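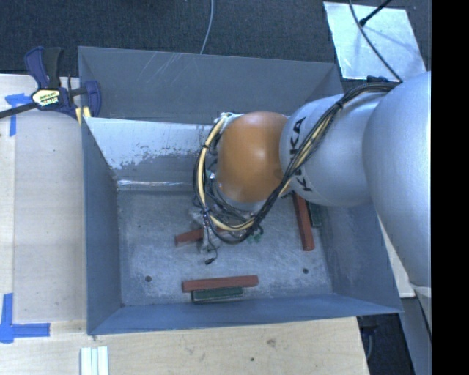 Can a machine tidy up yet?

Picking things out of a box is one of the easiest jobs you do. You reach into a toy box, find the block you want and lift it out. You have been able to do this since before you could talk. For a robot it is a hard job, and engineers have worked on it for many years. They call it bin picking.

This page explains why it is hard, which parts machines can already do, and which jobs in a house or a shop still need a person.

What a robot arm is

A robot arm is a row of stiff parts joined end to end. The stiff parts are called links. The places where they meet are called joints, and each joint has a motor. Your own arm has links too (the upper arm, the forearm and the hand) and joints (the shoulder, the elbow and the wrist).

Motors need electricity, and the computer needs to send messages to whatever is fixed on the end of the arm. Both travel through cables. Sometimes the cables run inside the arm. Sometimes they run along the outside, tied in a bundle, with a loop of spare length near the wrist. Without the spare length the bundle would pull tight each time the wrist turned.

The tool at the end that holds things is called a gripper. A gripper may have two fingers, or three, or a rubber cup that works by suction. Very few have a hand like yours.

Why a bin is difficult

Suppose the bin is made of grey metal and has a few coloured bars lying in it, some red and some green. You are asked to take out a red one. Your brain does all of the following so quickly that you do not notice.

Seeing. You have to know where one bar stops and the next begins. If a green bar lies right beside a red one, a computer may treat them as a single object. Metal makes this worse. A shiny strip can look like the edge of something, and scratches on the floor of a bin can look like thin objects. Colour helps a great deal. Red on grey is easy to find. Grey on grey is not.

Hidden parts. When a robot reaches into a bin, its own arm often gets in the way of the camera. One end of a bar may be out of sight. You would guess that the bar carries on underneath. A computer has to be taught to make that guess, and it also has to be taught that the guess may be wrong.

Choosing. A bar in the middle of the floor has space on both sides, so two fingers can close on it. A bar lying close to a wall may leave no room for the second finger. The robot could pick from the ends, or push the bar into the open first, or leave it and take another one.

Reaching. The gripper has to get down to the bar without the rest of the arm striking the rim. The computer works out a path before it moves. This is called motion planning. If every path touches a wall, the robot stays still and reports a fault.

Holding. A gripper that squeezes too gently will drop the bar. One that squeezes too hard may bend it or mark it. People feel this through the skin. Many robots only have a sensor that measures how hard the motor is pushing.

A test you can do at home

You will need a baking tin, six wooden pegs or pencils, two long spoons and a timer.

Put the pegs in the tin and shake it once. Close one eye. Hold one spoon in each hand and lift out the pegs one at a time. You may not touch a peg with your fingers, and you may not touch the side of the tin. If you touch the side, put the peg back.

Write down your time. Now do it with both eyes open, using your fingers. Write down that time as well.

Most people are much slower with the spoons. With one eye closed it is harder to judge how far away things are, and through a spoon you feel very little. A robot with one camera and a simple gripper has the same two problems.

Keeping things in their place

A robot repeats its movements very exactly. If the bin slides a short distance to the left, the robot may carry on as though it had not moved, and close its fingers in the wrong spot.

There are two answers. The first is to stop the bin moving. A clamp does this: it holds the bin still, and tape on the table can mark where objects should stand. The second is to let the robot look again each time and work out where everything is now. Factories tend to use the first answer. It is cheap and it rarely goes wrong. A robot in a kitchen would need the second, as people in kitchens move things all day.

What one engineer found

Villads Stougaard tests picking robots at a workshop in Norðdahl. His trials are small and he writes down every result, including the bad ones.

In one November trial his robot had to empty a bin of plain bars. It made 80 attempts and picked up a bar in 70 of them. "That sounds good until you think of it as a chore," he says. "If you dropped a plate that often, you would not be asked to wash up again."

He then sorted the failures. There were ten. Most were bars lying beside a wall. The others were bars that touched a neighbour, so the gripper tried to take both.

He changed the software, which his team calls Filteo, so that the robot nudged a bar away from the wall before trying to grip it. The results improved, but each nudge took time. A full bin now took 14 minutes to empty where it had taken 11. Whether that is better depends on the job. In a workshop at night, slow and steady may be fine. On a busy packing line it may not be.

Chores, sorted by how ready machines are

Machines do these well now:
Vacuuming a flat floor. The robot can bump into things without doing harm, and if it misses a patch it can go back.
Washing dishes, once a person has put them in the machine. A dishwasher is automation, although it has no arm.
Moving identical boxes from one known place to another.

Machines do these in some places, with help:
Picking mixed items out of a bin in a warehouse. A person often waits nearby for the ones the robot cannot manage.
Filling shop shelves with bottles or tins. Soft packets are harder.
Mowing a lawn with clear edges.

Machines do these slowly or badly:
Folding clothes. Cloth changes shape each time it is touched, so there is no fixed outline to look for.
Loading a dishwasher with whatever is in the sink.
Tidying a bedroom. The robot must know what each object is, where it belongs, and whether it is rubbish. A drawing on the floor might be either.

The last list is getting shorter. You may see films of robots folding towels or clearing tables. When you watch one, check three things. Is the film speeded up? Is a person steering the robot from somewhere else? Did the robot do the job once, or many times in a row with different objects?

Why plain bars are used for practice

Plain bars may seem a dull thing to practise on. They have straight sides and do not squash. An engineer who wants to know whether the camera, the planning or the grip is at fault needs an object that causes few surprises of its own. Harder objects come later: a bar, then a bottle, then a bag of pasta, then a sock.

Stougaard's next trial is called Gimodo and uses kitchen spoons. Spoons are shiny, they have a curved end and a thin end, and they stack inside one another.

Words used on this page

Bin picking: taking objects one at a time from a container where they lie in no special order.
Clamp: a tool that presses on an object to keep it still.
Gripper: the part of a robot that holds things.
Joint: a place where a robot arm can bend or turn.
Link: a stiff part between two joints.
Motion planning: working out a safe path before moving.
Sensor: a part that measures something, such as light, distance or force.

Something to try next

Repeat the baking tin test with teaspoons in place of the pegs. Then try it with socks. Write down which pieces you left until last and where in the tin they were lying.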